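In Praise of the Boring Demonstration
Noeline Ashby

I spent most of May picking up tennis balls with a hand-held gripper so that a machine might one day do it without me. My final count was 3073 recordings. My mother asks what I do for work and I tell her logistics.

People who fund this sort of thing love a big number. At Semeniuk, where I did my picking up, the target on the whiteboard was a number, and so we produced it. By the second week I could do 499 in a shift, and every one of them was the same smooth swoop from the same side, by a woman thinking about lunch.

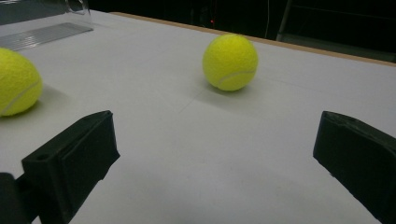

I would trade a good half of that pile for 71 recordings made by someone clumsy. Give me the approach from a silly angle, the fumble, the second try. A learner raised on my swoops knows exactly what to do as long as the world behaves like me on a good afternoon – and a ball rolls wherever it likes.

The standard answer is to collect more. I have heard it in two meetings this month, both times from people who have never held the gripper. More of the same is just the same, with a larger storage bill. Let them come down and do an hour each. They'd be terrible at it, and I'd keep every take.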